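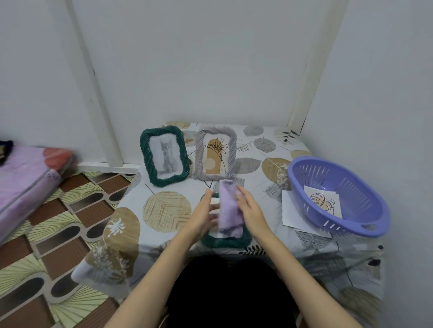
Washing new fabric before hemming a tablecloth: is it needed?

Household Sewing > Table and kitchen linen

marzipan_k
16 posts
January 16, 2021

Good evening to all. I am new in this part of the forum, so please excuse me if the question was answered before. I searched and I found only threads for quilts.

I want to sew two tablecloths for small tables. The fabric is a printed cotton from Trititz, and the width is 118 cm with the selvedge. My table is small, so I will lose not much if it becomes shorter, but if it becomes shorter on only one side I will be annoyed every day. My mother always washed the fabric first, at a high temperature, and then she cut. The lady in the shop told me the contrary. She said that modern printed cotton is already finished in the factory and that by washing I only take out the stiffness, which helps me when I cut.
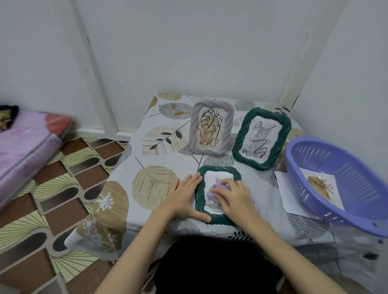 The second thing I would like to ask is about the hem. I have always made a double hem of two centimetres, but on the corners it becomes very thick and my machine (a Beaudoin, bought second-hand, from 2004) refuses to go over it. The needle stands still and the motor makes a complaint. Is there a better way for the corners, or must I do them by hand?

I thank you in advance.

hem_and_haw
3945 posts

Wash it. Your mother was right. Factory finishing is there to make the cloth look nice on the roll, and in my experience most cottons still go in a bit along the length, sometimes hardly at all across the width. So you get exactly the thing you are afraid of, one side shorter than the other.

For corners, mitre them. No need to do it by hand.

Ffion Mostyn
200 posts

I will disagree a little, if I may. I sew cloths for the tea room in Flenwood and for those I stopped washing first some years ago. What I do is cut a test square, measure it, wash it the way the cloth will be washed, then measure again. If the square has stayed the same, I sew. A big piece of wet cotton is a nuisance to dry and iron straight, and if you iron it crooked you have made your own problem before you even pick up the scissors.

Also, please check how you will wash the finished cloth. If it will only ever go in at thirty, there is no sense in boiling the fabric.

hem_and_haw
3945 posts

Test square is fine if you have fabric to spare. Most people buy exactly what the pattern says and then have nothing for testing. And a small square doesn't always behave like three metres of the same stuff. I have had a square come out perfect and the curtain come out short.

marzipan_k
16 posts

Thank you both. I have some fabric to spare, a strip along the end, because the shop cut it generously. But I understand the remark that a small piece can lie to me.

I must add that on a tablecloth the big pattern is also a question. Where there are large motifs, one sees immediately if the edge is not parallel with them. With a plain fabric I would be less nervous.

oldbobbin
88 posts

With a big print I always wash first, for the reason you just gave. Print is not always straight on the grain to begin with. After washing, the cloth relaxes and you find out how bad it is. Then you decide if you cut by the thread or by the print. I cut by the print, my sister cuts by the thread, and we have stopped discussing it at Christmas.

Ffion Mostyn
200 posts

By the thread! A cloth cut by the print will hang badly at one corner for the rest of its life.

oldbobbin
88 posts

And a cloth cut by the thread looks crooked from the sofa. We each have our own suffering.

hem_and_haw
3945 posts

Back to the corners. For a double hem of two centimetres, on a machine that doesn't like thick layers:

1. Press both folds in along all four sides, then open them out again. You will see small squares in each corner made by the creases.

2. Fold the corner in towards the middle of the cloth, so that the diagonal fold passes through the inner crossing of the creases. Press it.

3. Open the corner, fold the cloth right sides together so the edges meet, and sew along the diagonal crease. Stop at the outer crease line. 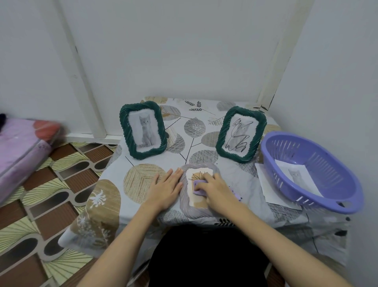
4. Trim the point away, leaving a small seam allowance, and press the seam open. Use the tip of the iron.

5. Turn the corner right side out, push the point gently, fold the hem back in on its creases and sew all round.

Use a new needle, size 90. Old machines complain less with a new needle than with any oil.

marzipan_k
16 posts

This is very clear, thank you. I tried it with an old pillowcase and three corners are good. The fourth has a small hole, for I trimmed too much.

One question more. For the first wash, do you use a normal powder? I have Uriten for colours at home, and I am afraid for the black in the print.

Ffion Mostyn
200 posts

Colour powder is fine, a small dose. Wash it alone the first time and put in a piece of white rag. If the rag comes out grey, wash it alone again.

marzipan_k
16 posts

I have decided now. I wash the whole piece once at forty and I cut by the thread. I am sorry, oldbobbin.

oldbobbin
88 posts

My sister will be delighted. Please leave the selvedge on until after the wash, it keeps the edges from fraying into the drum.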